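Ticket 444: Hand slips on thin books at the shelf organizer
Status: Open, waiting on parts
Reported by: Analyn Talavera
Area: Gripper comparison, Lendard hand vs. Dekker two-jaw
Priority: Normal

Problem
The Lendard hand closes on a thin book in the plywood organizer, the controller reports a grasp, and then the book turns in the fingers as soon as the arm backs away from the shelf. Sometimes it drops. The Dekker two-jaw does not do this on the same books, but it can't get into the narrower slots without hitting a divider, so we can't just switch over.

Setup
Same arm and same wrist camera for both grippers. Controller is the Flulten box, firmware not changed since April. Pick routine is the shared one from the Clustotia project folder. Speed set to 60 percent for all runs unless noted.

Steps to reproduce
1. Load the shelf routine and pick any upper slot.
2. Put a thin glossy book in the slot so it sticks out past the boards.
3. Run the approach with the default finger preshape.
4. Close, wait for the grasp flag, retract.

Log

Thursday, 9:20
Ran the default preshape. Grasp flag came on every time, including the times the book turned. The flag only looks at motor current, so it can't tell a good hold from a fingertip pushing on a corner.

10:05
Raised the closing force from the default to 90 percent. Less turning on thick books. No change on thin ones. Put it back to default.

10:40
Wiped the fingertips with a dry cloth and repeated. Same result.

11:15
Stopped the routine before the close command and pulled the wrist camera view to check where the fingers were going.
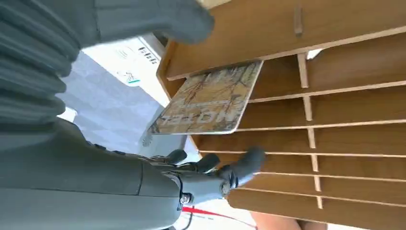 Wrist view, upper slot, longest fingertip just beneath the corner of the book.

11:30
The book is tilted with its corner toward the hand, and the fingers are reaching in at the corner. The planner is taking the nearest point of the book as the grasp target. On a book that sits square this would be the edge and it would work. On a tilted one we get the corner, and there is nothing to stop it from rotating.

13:10
Moved the grasp target 316 counts inward along the cover on the hand's base axis. The book held through the retract on the first try. On the second try a finger touched a divider and the controller threw a soft stop. Cleared it and homed the hand. No damage found.

13:50
Tried the same offset with the Dekker. Held fine in the wide slots. Would not fit the narrow ones, same as before.

14:30
Turned the wrist a little before the approach so the fingers come in along the cover. Better clearance at the dividers. Book still turned on one run, but slowly, and it stayed in the hand.

Current workaround
Use the inward offset with the wrist turn, and only on the upper slots. Do not trust the grasp flag on thin books. Look at the wrist view before you retract.

Still to do
- Get the softer fingertip set for the Lendard and repeat the 10:05 and 13:10 runs with it.
- Change the planner so it picks a point on the cover when the book is tilted.
- Ask Flulten support if the grasp flag can use joint position as well as current.
- Lower slots not tested yet with either gripper.

Analyn has the saved settings under her login. Add new runs to this ticket, please don't open another one.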